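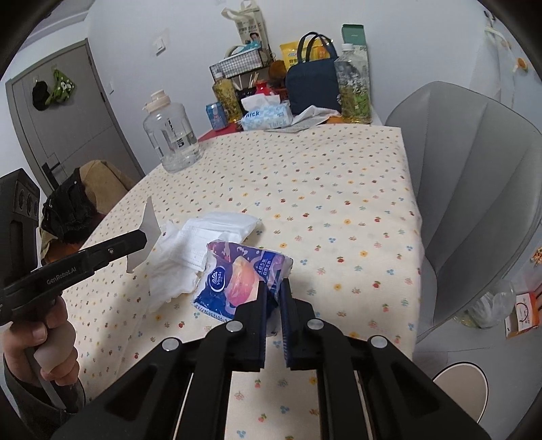 Two hand-held grippers at a cloth-covered table, the nearer one with its jaws at the lower right part of a Vinda tissue packet.

The Trouble With Soft Packets

A method called Gustelex discards much of what human demonstrators do before they touch an object. Grasping of thin-film packaging improved when it did.

By Leonie Eder

A tissue packet is a poor object for a robot. Its outline changes each time it is handled. The film reflects whatever light is in the room, so a depth camera returns holes and spikes where the surface should be. Printed graphics wrap over folds and produce edges that have nothing to do with the packet's shape. When two fingers close on it, the first thing they meet is usually loose film, which gives way for a short distance before there is anything behind it to hold.

Rigid-object grasping has had decades of attention and works well in many settings. Film-wrapped soft goods have had less, and most published results come from bare tabletops under controlled lighting. The group at Branance, a small research institute that works mainly on manipulation in homes, set out to collect its data somewhere else: on tables that people were using, with their tablecloths, bottles, bags and loose paper left where they were.

The data come from hand-held grippers. A person holds the tool by its handle and closes the jaws on an object, and a camera on the tool records what the jaws meet. The recordings are used to train a policy, the piece of software that maps camera views to motion, and the policy then runs on a robot arm carrying a gripper of matching geometry. The attraction is cost. A demonstrator with a pair of hand-held tools can work in an ordinary room, with no arm to mount and no cell to fence off.

The drawback is that people do not move like robots, and they are particularly unlike robots in the last moments before contact.

What demonstrators do with their hands

Volodymyr Levchenko, who leads the data side of the project, began by looking at approach paths. He expected them to vary with the clutter on the table. They did, but they varied more with the person. Some demonstrators came in fast and corrected late. Others stopped short of the packet, shifted the jaws sideways, backed off and came in again. A few used one jaw to press the film flat before closing.

"All of it ended in a grasp, so all of it went into the training set," Levchenko says. "The policy had no way to tell which part of the motion mattered."

A policy trained on this mixture learned to hover. In early runs the arm would bring the jaws close to the packet, drift sideways and stay there, producing small corrections until the trial timed out. The behavior is familiar in imitation learning. When several demonstrators do different things from nearly the same viewpoint, a model can settle on something between them that none of them did.

The usual remedies are to collect more data or to use a model that can represent several alternatives at once. Branance was already doing the second. The first was possible but slow, and there was no guarantee that new demonstrators would be any more consistent than the old ones.

Working backward from the film

Gustelex takes a different route. It starts at the end of each demonstration, with the jaws closed and the packet lifted, and steps backward through the recording until it reaches the moment the film first yields. That moment becomes an anchor. Everything after it is kept unchanged. Everything before it is scored according to how directly it leads to the anchor, and segments with a poor score are cut.

Finding the anchor is the hard part. The hand-held tools used for the study, one of them marked GenRobot.AI, have no force sensors in the fingers. There is only the video and the measured jaw opening. Saimi Miettinen wrote the detector, which tracks highlights on the wrapper. Shiny film has many small bright spots, and their positions depend on the local angle of the surface. A light touch moves the film only slightly, but the highlights jump.

"In depth images, shine is a nuisance and you try to suppress it," Miettinen says. "For this it was the most sensitive signal we had."

The detector looks at a small region around the jaw tips and compares the motion of highlights there with the motion expected from the camera alone. A mismatch that continues to grow as the jaws close is marked as contact. One that appears and vanishes is treated as a reflection of the tool or the demonstrator. Patterned tablecloths caused trouble at first. A scattered floral print seen between the gripper's linkage arms contains many small high-contrast marks that the tracker mistook for highlights. The fix was to ignore any point whose color stays constant as the viewpoint moves. Ink on cloth passes that test and a highlight on film does not.

Once anchors are in place, the cut segments leave gaps. The method does not try to join the remaining pieces into one smooth path. Each surviving segment is treated as a separate short demonstration that happens to end at, or head toward, the same anchor. The policy therefore sees many brief approaches from different distances and few long ones.

The second hand

A complication arose with tasks that use both hands. In some recordings a demonstrator steadies loose material with one tool and works on the packet with the other. From the viewpoint of the working tool, the steadying tool is a large dark object that enters from the side and covers part of the table. If the pieces are cut using only one tool's anchor, the other hand's motion is chopped at arbitrary points.

Ewurabena Essien, who handled the bimanual recordings, ran the detector on each tool separately and then applied a rule: no segment may be cut while either tool is in contact. This retains some hesitation that the single-hand version would have thrown out. It also keeps the supporting hand in place for as long as it is needed. An earlier version without the rule taught the arms to let go of the surrounding material too soon, and the packet slid away with it.

Essien considers the rule crude. A better one would ask whether the supporting contact affects the object being grasped, which would mean reasoning about which items touch which others in a pile of overlapping paper and cloth. The current detector has no such model.

Results

The training set contains 251 demonstrations recorded in four homes. Testing was done on two arms in the Rafferty room, a furnished space at Branance where tables are dressed with items brought in by staff. None of the test packets appeared in training.

With Gustelex applied, the policy lifted the target packet in 70 percent of trials. The same policy trained on the unedited recordings did so in fewer than half. A third version, trained on recordings with the same amount of footage removed at random, performed slightly worse than the unedited one, which suggests that the gain comes from what is removed and that shortening alone does not help.

Most of the remaining failures fall into a single class. The jaws close on loose film at the end of the packet, the lift begins, and the film slips out. The anchor is partly to blame. It marks the first yield of the film, and in a badly crumpled packet the first yield can come well before the jaws have reached the contents. Ribbed finger pads reduced the slipping in informal checks, but the pads were the same across all reported conditions, and the paper makes no claim about them.

Clutter had a smaller effect than expected. Neighboring bottles, bags and baskets lowered the success rate mainly when they blocked the approach. White tissue or paper lying against the packet was more harmful, particularly where it ran under the edge. In those trials the jaws often picked up both, and the evaluators scored the lift as a failure.

What it does not cover

Arsen Melnychuk, a manipulation researcher who was not part of the study but has read the paper, regards the random-removal comparison as its strongest element. He is less convinced by the detector. "It depends on shine," he says. "Give it a matte pouch or a cloth bag and I would expect the anchors to scatter."

The authors report the same limit. On paper-wrapped items the detector often found no anchor at all, and those recordings were left out. Lighting is a related concern. The homes used for collection had ordinary ceiling fixtures and window light. Under a very diffuse source the highlights spread out and the signal weakens.

Melnychuk also notes that the hesitations being discarded may carry information of another kind. A demonstrator who stops short and shifts sideways may have seen something: a fold, a tight gap, an object about to tip. Cutting the pause removes the evidence of that decision along with the indecision. For tissue packets the trade appears favorable. For glassware it might not be.

Miettinen is now working on a version that reads contact from jaw opening and fingertip motion together, which would extend the method to matte materials. The group collected a first batch of recordings for it in May, using cloth pouches and paper bags. Labeling is being done by hand for the moment, so that there is something to check the new detector against.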